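How a Robot Arm Gets Ready for Its Day

Grown-ups call it "setting up the cell." A cell is just the robot, its table, and the space it needs to stretch. Before a robot arm tries a job with real cups, its helpers can practice the whole thing on a computer, where dropping a cup makes no mess at all!

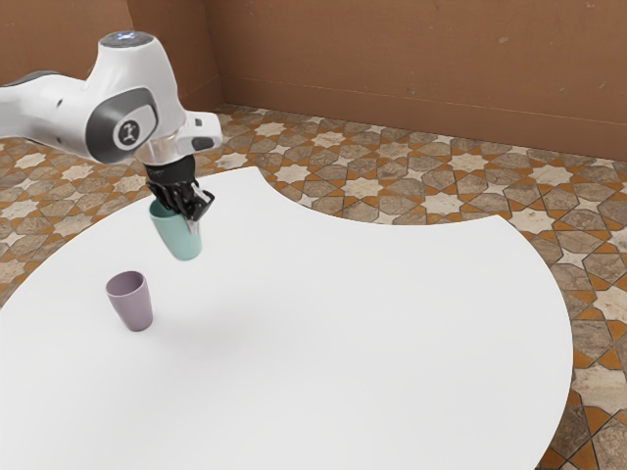
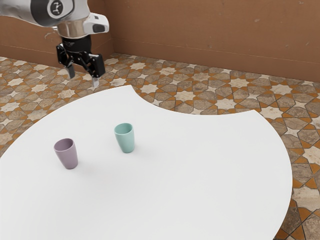
A computer-made robot arm, a white table, and two cups

Rima Mahasneh sets up arms like this at Zungate, and she always begins with the table. The robot needs to be told where the table is and how high it stands (yes, really, somebody has to tell it!). If the number is wrong by even 2 millimeters, the fingers may bump the top, and that makes a sad little clunk.

Next comes the gripper, the robot's hand. Rima asks it to open and close 40 times while she watches for a finger that is slow or sticky. Then she teaches it how hard to squeeze. Try it yourself with a paper cup: squeeze too softly and it slips, squeeze too hard and it crumples.

After 300 hours of work, a real arm gets a checkup. Tamer Abou Jaoude wipes the dust off the joints, tightens the screws, and changes the finger pads if they are worn smooth, the way you might get new sneakers when the old ones lose their grip. Then he runs the cup job once more, very slowly, with his hand near the stop button.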